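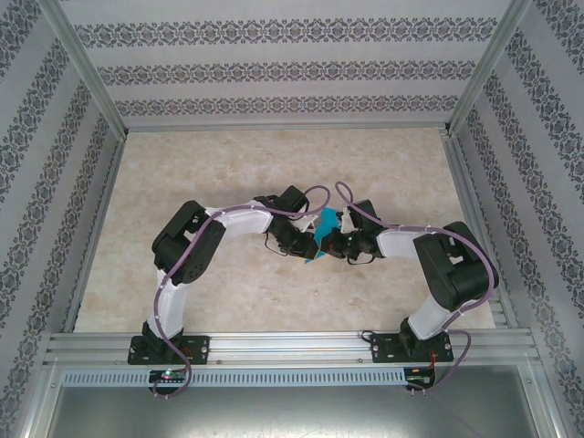
Sekar Khoo holds that a work surface ought to be chosen last, after the lamps have been hung and the walls painted, and that most people choose it first. The remark was made during the spring study day at the Minell Institute for Domestic Materials, and it drew a number of objections from the floor. Several of those present had ordered their counters months before the room existed. Khoo did not withdraw it. A pale patterned top, in this view, takes so much of its color from what surrounds it that a sample seen in a showroom is of limited use.

The patterned work surface, and the beige marble pattern in particular, is the subject of a display that opens in the Institute's east gallery on Wednesday, June 18, 2025. It brings together tops and samples from the Lamton collection, together with trade cards, fitting instructions and correspondence from the Saithong showroom. Much of this material has not been shown before. The Saithong papers arrived in February in very poor order, and the cataloging of the loose samples is still under way.

Marble has long been imitated. Painters did so on plaster and on wood, and bookbinders took the name for their papers, though the swirls of a marbled endpaper have little to do with any stone. The beige domestic version is a quieter thing. Its ground is usually close to cream or sand. The veins run slightly darker, or in some lines slightly lighter, and they seldom cross the whole width of a top. Designers who worked on these patterns wrote of wanting an even surface on which the eye would not settle. A strong vein draws attention to itself and also to the point at which it stops, and the point at which it stops is generally a join.

The oldest dated piece in the display is a Puvano sample card of 1972. It offers the buyer 9 colorways, of which 5 are beige or something near it. The names printed beneath them (Oat, Shore, Pale Fawn, Linen, Morning) suggest that the makers themselves had some trouble telling one from the next. Shore and Linen have been placed side by side in the case, and visitors are invited to form their own opinion. The remaining colorways are two greens, a gray and a dark brown, and the brown appears to have been ordered only once through Saithong, for a hotel writing room.

The letters are perhaps the best part of the Saithong deposit. Customers wrote to ask whether the pattern could be matched after a stove had been moved, or whether a second piece might be had with the veins running the other way. One correspondent returned a top twice on the grounds that it looked pink. The showroom's replies are patient. In the second of them the manager proposes that the customer change the bulb in the ceiling fixture before a third top is sent out, and no further letter survives in the file.

Color of this kind is difficult to discuss without reference to light. Beige sits between warm and cool, and a small change in the lamp will push it one way or the other. Under a warm bulb the ground of a typical pattern turns yellowish. Under a cool one it may go gray, and the veins, if they were brown to begin with, begin to look like stains. For this reason the gallery has been fitted with two sets of lamps, which change over at intervals through the day. The labels give the name of each pattern but make no attempt to name its color.

Small things on a patterned top

A related question, and one on which the Institute receives regular inquiries, is how readily small objects can be seen against a pattern. It concerns those who sew, repair, sort or assemble at a table, and anyone who has dropped a pearl button on a speckled floor will understand it. The beige marble pattern performs unevenly in this respect. White and cream items tend to sink into it. So do unfinished wood, brown thread, plain card and most kinds of dried bean. Black items stand out well. The strongest contrast is given by colors that beige does not contain at all, and a scrap of turquoise or bright cyan can be found at a glance from across a room.

Makers of sewing notions knew this, or behaved as though they did. The Lamton collection includes a number of needle cases and thimble boxes in vivid blue, and an inventory note describes them as "for the light table." Whether the blue was chosen with the table in mind cannot now be established. The Institute's own conservation room has adopted the principle in a modest way, and the small trays used there for screws and hinge pins are blue.

Glare is the other concern. A polished top reflects the lamp above it, and the reflection moves as the worker moves. A duller finish is easier on the eyes, although it will show fingerprints around the edge where the hands rest. The trade literature of the period recommends gloss almost without exception. Khoo's talk included the observation that the leaflets were written by people who sold tops to kitchens, where shine was taken as a sign of cleanliness, and that workrooms were left to make do.

Choosing and keeping a surface

Readers considering a marble-patterned top for a desk or bench may find the following points useful. A sample should be looked at flat, at the height at which it will be used. Held upright in the hand it will appear lighter. It should be looked at again after dark. A large sample is preferable to a small one: the repeat of a printed pattern can be long, and a piece the size of a playing card may contain no vein whatever. Where two lengths must meet, it is usual to place the join under something that will stay put.

Care depends on what the top is made of, and the maker's directions should be followed where they exist. Real marble is damaged by vinegar and lemon juice and should be kept from both. Printed surfaces vary a great deal. In every case grit is the commonest source of scratches, and a soft brush used before the damp cloth will do more good than a stronger cleaner used after it. Cutting should be done on a mat. Equipment with hard feet or metal edges ought to be lifted when it is moved, and a sheet of felt beneath it is inexpensive.

The catalog to the display contains 65 color plates, printed on uncoated paper, and a full transcription of the Saithong letters. Sample cards may be handled by appointment in the study room. Those wishing to have a surface identified are asked to bring a piece or a good daylight photograph, with a note of where the top was bought, if that is known, and which way the window faces.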